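The Bench Jobs Are Changing, and the Pay Should Too

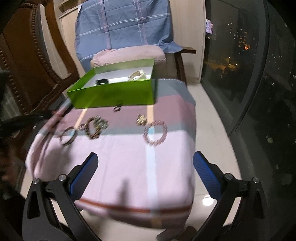 What does a sorting machine leave for people to do? Most of the judging, a good part of the checking, and all of the talking to customers.

I worked for 11 years at Guler, a firm that takes in mixed lots of costume jewellery from house clearances and shop closures, sorts them, cleans them and sells them on. When I started, every ring, bangle and string of beads was picked up by hand, looked at and put in a box. A bag might hold a beaded bracelet, a small gold charm and a great deal of tangled chain. By the time I left there were 5 automated stations in the sorting room, supplied by Weerakoon, and the long bench had gone.

I am in favour of the machines. The old job was hard on the neck and thumbs, and it was badly paid. People left after one winter. A gripper can pick up a bangle all day without needing a wrist support, and I would not ask anyone to go back to doing it by hand for the sake of tradition.

What I object to is the way the change was paid for. Before the stations came in, a sorter was expected to get through 118 pieces an hour. Afterwards one person minded a station, dealt with whatever it could not pick up and checked the finished boxes. The target for each minder went up to 733 pieces an hour. The hourly rate stayed where it was.

Management's case was that the new work was lighter, and in the plain sense of lifting and bending it was. But minding a station means you only ever see the difficult pieces. Thin rings that lie flat, beads that slide apart when pinched, clasps that have caught on something else. Under the old system these came up now and then, between easy ones, and the easy ones were a rest. Now the easy ones never reach a person at all. I went home with a headache more often in my last October there than in any month at the bench.

There is also the question of who learns the trade. I learned to tell plate from solid metal by handling a lot of both. New starters at Guler are taught the screen first, and many of them never get past it. When a box is wrong they can clear the fault, but they can't always say why the piece didn't belong there. The firm will need people who can, and it has stopped making them.

Vutidia, a smaller firm in the same line, put in similar equipment and did two things differently. Minders swap to the repair table every two hours, and the rate went up when the target did. I have friends at both places. The ones at Vutidia complain about the parking.

Other firms are now looking at the same stations, Clesen among them. My advice to the staff there is to ask about targets before the machines are delivered, while there is still something to bargain with. Ask who handles the rejects and for how long at a stretch. Get the answer in writing, and ask for the rate to be reviewed on the same day as the target.

July 17, 2025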